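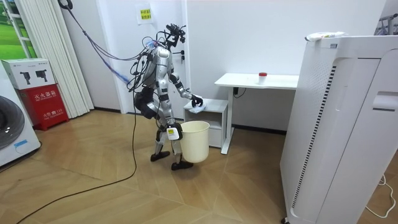

Residents asked first of all for less to clean, according to Plener, and only after that for more space. One reply to its February survey said that a small room becomes dirty in one day if there is no good place to put the small things.

LISBRIDGE, Oct 31, 2024 – Plener, the maker of furniture for small homes, today presents the Lavton room set. It is made for student rooms, rented rooms and other places where one person sleeps, works and keeps everything between the same four walls.

The set has a white desk with a thin top and a low white cabinet with two levels. The upper level of the cabinet is open at the front, and the lower one has a drawer. The cabinet is low, so its top can be reached easily for a quick wipe, and also for the things that are put down there during the day, such as a cloth or an empty bag.

Plener asked 132 residents of Lisbridge about their daily tidying. Of these, 63 answered that they clean the desk and forget the furniture beside it. The colour white was chosen for this reason, as dust and crumbs can be noticed early. A light floor goes well with it, but a dark one is also possible.

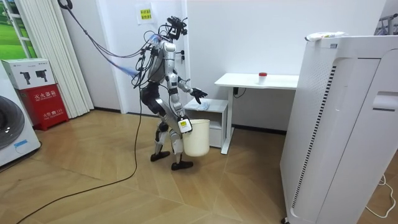 Care of the Lavton set

Plener recommends to carry the waste bin along from surface to surface while tidying. Rubbish is picked up first, then the top is wiped with a soft cloth. Strong cleaners should not be used. Each set comes with a care sheet in plain English.

Availability

The Lavton set can be ordered from today at the Thakur furniture store in Lisbridge. Delivery inside the city takes nearly 24 days. The desk and the cabinet are also sold separately, and unused items can be returned within 30 days.

Press questions may be sent to the Plener office in Lisbridge.

We use cookies to improve your visit. Accept all | Manage my choices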